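Reading Product Claims, Session 11
Handout: "Natural" and other soft words

Read the Berwood case before class. It is two pages and you will need it for the exercise.

A soft word is one that sounds like a claim but can't be checked. "Natural" is the usual suspect. So are "clean," "gentle" and "kind to the planet." Ask the seller what would have to be true for the word to be false. If there is no answer, there is no claim – only a mood.

Berwood sold a floor soap as "up to 57% gentler." Gentler than what? The label did not say. Chun-hung Yuen wrote to the company in July and got back a brochure, which repeated the number in larger type. I would treat any "up to" figure as decoration until someone shows you the low end.

Surveys deserve the same suspicion. Sondstead asked 132 buyers whether they "felt better" about its Tufa range. All of them had already paid for it.

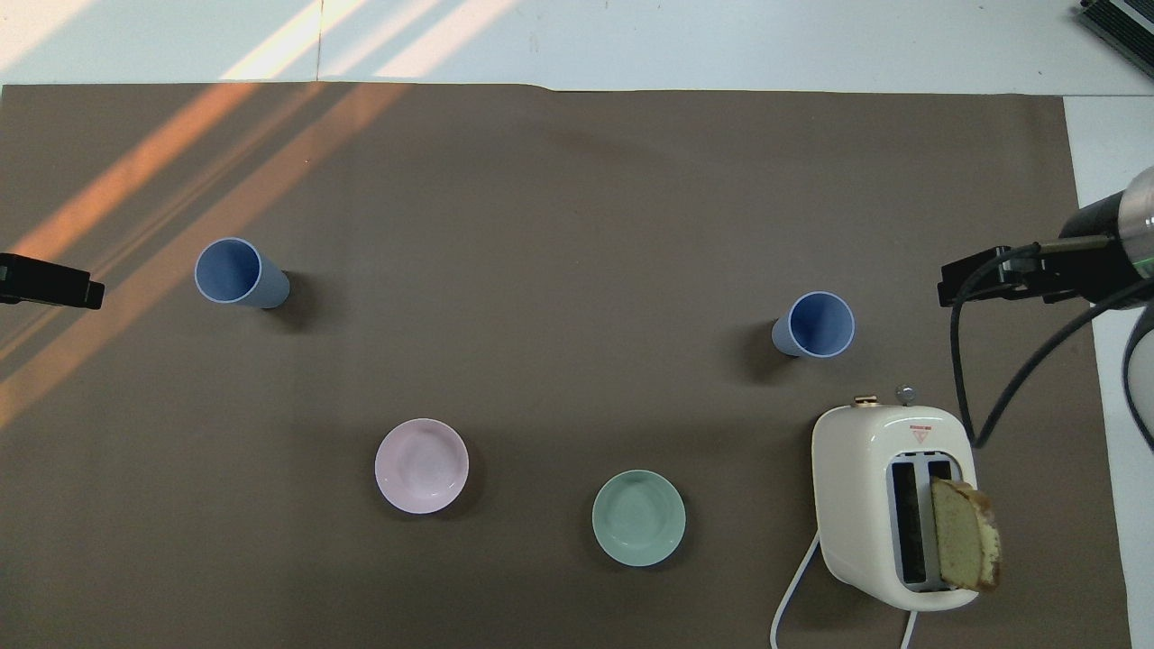 Color does a lot of quiet work in packaging, and brands rarely have to defend it. Brown is read as recycled, pale blue as pure. Brown paper under a couple of light blue plastic cups already looks like half an ad for a green picnic line, and neither color says a thing about how the paper or the plastic was made. Some buyers will say they aren't fooled by this. I doubt it.

For next time: bring one label from home. Underline the words that could be tested and circle the rest. Numside labels are not allowed, we did those to death last term.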